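Tonden Shared Workshop — Member Forum
Board: Projects in Progress
Thread: Bin picking cell, request for comments on cable routing and approach height

workcell_admin
October 5, 2025

Members of the automation section are invited to comment on the bin picking cell before the configuration is fixed for the winter term. The cell has been in regular use since July. Two matters remain open: the routing of the gripper cables, and the height at which the arm pauses before it descends into the bin.

In its present form the bin is held to the wooden table with bar clamps. The gripper cables leave the tool in a wide loop, pass under the forearm and continue along the upper segment. The approach height is set at 100 mm above the rim. The control software is the Sampaio branch, with no local changes apart from the speed limit.

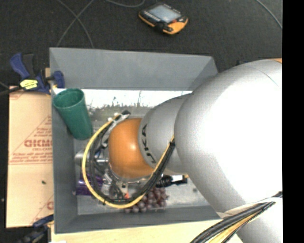 The section proposes to retain the loop and to reduce the approach height to 78 mm. The shorter descent would save time on each cycle, and the test log gives no indication that the additional clearance is needed. Objections should be entered in this thread, with reasons.

hexdriver49
Reply 1

I must object to the first part of the proposal. A loop of that width hangs beside the tool and goes into the bin with it. When the wrist turns near a corner, the cable will reach the wall or the object before the fingers do. The upright cup is manageable. A cup lying on its side in a corner is another matter.

I recommend a shorter loop, with a strain relief fixed to the forearm. Jilletis sells a suitable bracket, and the workshop has two in the parts cabinet.

workcell_admin
Reply 2

The comment is noted. The loop was sized for full rotation of the last joint. A shorter one was fitted in July and pulled at the connector near the end of travel. The section does not wish to repeat that fault.

mOrrow_bench
Reply 3

Both positions assume that full rotation is required. For a two-finger grip, half a turn covers every orientation. If the joint is limited in software, the loop can be shortened without strain on the connector. The Zollitell cell at our previous location ran in this way for two seasons.

I have no objection to 78 mm for fruit and small boxes. For tall items standing on end I would keep 100.

hexdriver49
Reply 4

I support the joint limit. I do not support two approach heights. Members will forget which one is loaded — I have done so myself — and the difference in cycle time is small.

workcell_admin
Reply 5

The section accepts the joint limit for trial. The loop will be shortened by 10 cm and the bracket fitted to the forearm. Approach height stays at 100 mm during the trial, so that only one matter is changed at a time.

Members who have booked the cell are asked to load the revised joint limits before running their own programs, and to leave the pendant on its hook when they finish.

mOrrow_bench
Reply 6

Agreed. Please post the revised limits file in the Downloads board. The version stored there is still the one from July.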